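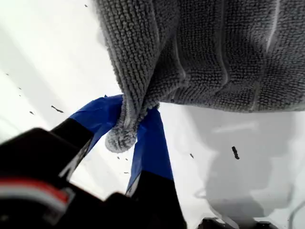
Figure 1. Corner of the gray towel held between the taped fingertips of one gripper.

Visit Report: Handling of Flexible Materials with Two Small Arms
Course project, Introduction to Automation, Lenley Technical College
Site visited: Strömberg Laboratory, Helix Building, open day, Oct 22, 2024

1. Purpose of the visit

Our project group is designing a station that takes folded cloths from a stack and places them on a tray. The course requires each group to see one working system that deals with a similar problem and to report what can be carried over. We chose the demonstration run by the Tresosar project, where two servo-driven arms work on soft and thin materials on a white table.

Before the visit we wrote down three questions. How does a two-finger gripper get hold of cloth that is lying flat? What does the second arm contribute? How much of the result depends on the table, the light and the fingertips, as opposed to the control program? The third question had been left out of our project plan and was added after a comment on our first draft.

The demonstration was led by Asger Blöndal, who works on the arms and answered questions between runs. We attended two sessions of the open day. The first was a general talk with one run at the end. The second was smaller, and we could stand beside the table and ask for a run to be stopped.

2. Equipment

The arms are light, with servo joints and colored sleeves over the longer segments. Each ends in a gripper with two fingers. The fingers close against each other and have no third contact point, so anything held by the edge can turn about the line between the tips. With rigid parts this is a known weakness. With cloth it matters less, as the cloth bends before it turns.

Both tips of a gripper are wrapped in blue tape. We had assumed this was for grip. According to Blöndal the main reason is that the color stands out from the table and the cloth in the camera images, and a better grip was a side effect they kept. The tape is replaced when it starts to lift at the edges. He advised us to re-check the closing position of the gripper after each change, as an extra layer on one tip shifts the point where the fingers meet.

The arms can be run in two ways. In the first, an operator moves a matching pair of input arms and the table arms follow. In the second, a trained program sends the joint positions. Joint positions and camera images are stored at 30 samples per second in both cases, so that runs of either kind can be compared directly.

The recorded set for the towel task held more than 600 operator runs on the day of the visit. After sorting, 540 were in use for training. The rest had been set aside, mostly for gaps in the recording or for a start position outside the agreed area.

3. Tasks demonstrated

3.1 Thin sheet

The first task used a dark gray, partly see-through sheet laid on the table. The arms work from opposite ends. One tip comes down near one end of the sheet and the other approaches the far end, after which the sheet is shifted to a target angle.

A flat sheet is hard for this kind of gripper. There is no edge to get under, and a small downward error in the fingertip height pushes the sheet instead of holding it. The operators deal with this by pressing lightly with one arm so the sheet stays put, then working at the other end.
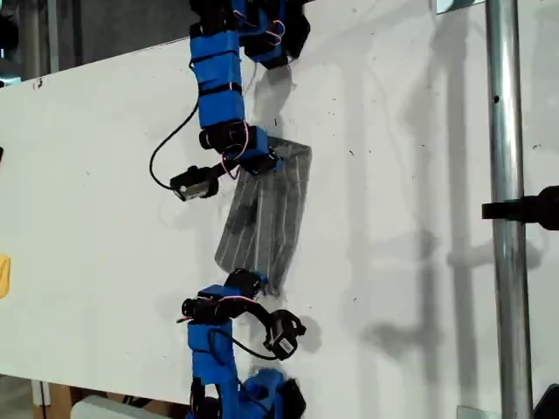
The order of these two actions turned out to be the main thing the program had to learn. In early versions both arms closed in at the same time, and the sheet slid away from whichever arm touched it first. Blöndal described a change in how the operators were instructed: they now wait until the first contact is steady before moving the second arm. The recordings made before that change were removed from the training set for this task.

We asked whether a suction cup would be simpler. For a flat sheet, yes, in his view. The project keeps to two-finger grippers because the same hardware has to do the towel task, and suction on looped cloth leaks. For our station, which only handles cloth, this settles the question, and we have dropped the suction option from our list.

A second point concerns cables. Each arm carries its wiring on the outside, in loops that leave enough slack for the wrist to turn. We watched one run stopped by the operator when a loop came near the sheet. The program does not know where the cables are. Keeping them clear is a matter of how they are tied and of which joint angles are permitted.

3.2 Towel

The towel task took up most of the second session. The towel is a gray terry cloth. The arms take hold of it, bring it into a long narrow fold and lay it down across the table.

Terry cloth is easier to pick up than the sheet, since the loops give the fingertips something to press into. It is harder to keep track of. A corner that has been gripped bunches up and no longer looks like a corner in the camera image. The part below the fingers curls under, and the amount of cloth actually held cannot be seen from above. In our notes from the session we marked three grips as good that then let go when the arm lifted.

Blöndal's remark on this was that the operators do not judge the grip from the image either. They lift slightly and look at whether the hanging part follows. The program has picked up the same habit from the recordings: there is a short lift and a pause before the main movement. We had read this pause as a delay in the control loop and had to correct our notes.

Of the program-controlled towel runs logged so far, 127 ended with the towel in the target area and folded within the allowed error. We did not get the total number of attempts, so we give no success rate. The figure should be read only as a sign that the task is repeatable to some degree.

4. Influence of the surroundings

The table surface is white and slightly glossy. The benefit is contrast, both for the gray cloth and for the blue tips. The drawback is reflection. The room has a large window with horizontal blinds, and on a bright day the light is strong enough to wash out part of a camera image. One camera is mounted so that the window can enter its view when the wrist is turned far to one side.

Shadows are a related problem. The gripper's own shadow falls on the white surface next to the cloth and has a gray tone not far from that of the cloth. We were shown a saved run in which the arm reached for the shadow edge. More recordings under different light had reduced this, we were told, without removing it.

Lint and other small specks collect on the table during a session. We asked whether this affects the program. It had not been tested separately. The table is wiped at the start of the day and otherwise left as it is, and the recordings therefore include both states.

Our own station will stand in a workshop corner with no window and one ceiling light. That is an easier case, although we should still plan for the shadow of the arm. A diffuse lamp on each side is the cheapest measure we can think of.

5. Observations on the two-arm layout

With one arm, a cloth must be folded by dragging it against the table or by dropping it over itself. With two, one end can be held while the other is moved, and the fold line is set by the positions of the two grippers. The Tresosar arms use this throughout. We saw no step in the towel task where one arm stayed idle for the whole step; at the least it was holding.

The cost is that the arms share a small area. There is a limit on how near the two wrists may come to each other, and it is enforced in software before any command goes out. When the limit is reached the run stops with both grippers closed – a choice made so that the cloth does not fall into a new position before someone can look at it. We had planned for the grippers to open on a stop and will now change that.

A further cost is operator time. Two input arms need both hands, so starting and stopping the recording is done by foot pedal. New operators take several sessions before their recordings are usable.
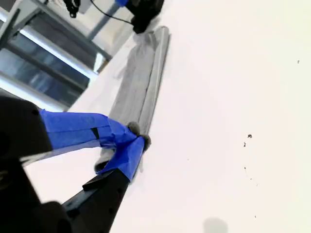 6. Consequences for our project

The gripper will be a two-finger type with replaceable tips. We will try tape and soft pads and compare them on the same cloth.

The control sequence gets a test lift after each grip. The lift height has to be found by trial. Too small a lift proves nothing, and too large a lift disturbs the rest of the stack.

The stop behavior is changed so that the gripper remains closed. This needs a manual release within reach of the user, and it has been added to the parts list.

We will stay with one arm. Our cloths arrive already folded, and the gain from a second arm does not justify the cost in parts or programming time. If the folds come apart during transfer we will have to look at this again, possibly with a fixed clamp in place of the second arm.

7. Limits of this report

We saw the system for one day, during an event arranged for visitors. The tasks were chosen by the hosts. The numbers in sections 2 and 3 were given to us verbally and we have not seen the logs. The account of earlier versions in section 3.1 is from Blöndal and was checked against our notes by two group members.

Our timing measurements from the second session are left out. They were taken by hand, and the start of a run was not defined in the same way by the two people holding the stopwatches.

Appendix A: Questions sent after the visit

1. Total number of program-controlled towel runs, with the date range.
2. Type of tape and how often it is replaced.
3. Minimum permitted distance between the wrists.
4. Whether the saved run with the shadow error can be shown in our final presentation.

Answers to items 2 and 4 had been received when this report was handed in. The tape is ordinary painter's tape, replaced when worn, with no fixed interval. The saved run may be shown but not passed on.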